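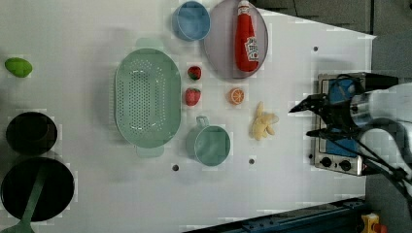
Toy kitchenware and play food on a white tabletop.

Pramow may be about to rename its earbuds, again

The next pair of wireless earbuds from Pramow could arrive under the name Vogler, according to a listing that appeared on a retailer's website on Friday and was gone before lunch. Until now everybody, including the people who make a living guessing at these things, had been calling them the Pramow Air 2. That name made sense. It followed the Pramow Air, and it had a 2 in it.

The listing was short. It gave the name, a color called "fog," and a battery life of 34 hours with the case. There was no photo of the product, only the gray square that stores use when they don't have one yet. The price was shown as $900, which is either a placeholder or the boldest thing Pramow has done in years. The current pair sells for $88 and comes with three sizes of ear tip, one of which fits.

A second hint comes from the company's own phone app. The latest update has a setup screen that asks owners to "place both Voglers in the case and close the lid." The screen can't be reached from any menu, but it's sitting there in the files along with a cheerful little drawing of the lid being closed. The same update fixes a bug that made the volume slider work backward for left-handed mode. Left-handed mode was news to us.

If the name sticks, it would be the fourth for a product line that has changed very little on the outside. The first earbuds were sold as the Pramow Drop, a word that owners soon found accurate. Then came the Pramow Sound, then the Air. Each change was explained at the time as a way of making the range simpler to understand, and each one left the old name printed on the charging case for several months. 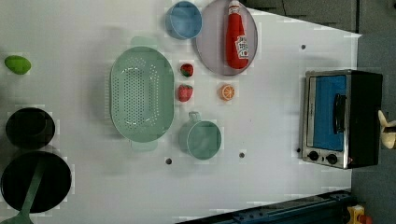
As for what's inside, the leaks agree on a few points and argue over the rest. Noise canceling is expected to improve, as it is every year on every pair of earbuds from every maker. The case should finally charge wirelessly. One report says the touch controls are being replaced with a real button you can press, and anyone who has paused a song by scratching an ear will be glad to hear it. Another report says the touch controls are staying and getting more sensitive. Both reports claim to come from someone who has held the earbuds.

There is also some doubt over whether Vogler is the name of the earbuds at all. A forum poster who correctly called the color of last year's charging cable says it belongs to a whole family of products, and that the earbuds themselves will be the Vogler Air. A speaker and a pair of over-ear headphones would follow. That would put the word "Air" back on the box, so the old cases could be used up.

Pramow did not answer questions about the listing. The retailer, Tondarstead, said in an email that it doesn't comment on products it doesn't sell, then asked us to rate the email.

The company usually shows new audio gear in September, at its event in Cultham, where last year's presentation was held up by a wireless microphone that wouldn't pair. No invitations have gone out so far. The Air is still on sale at the regular price, in white or in the other white.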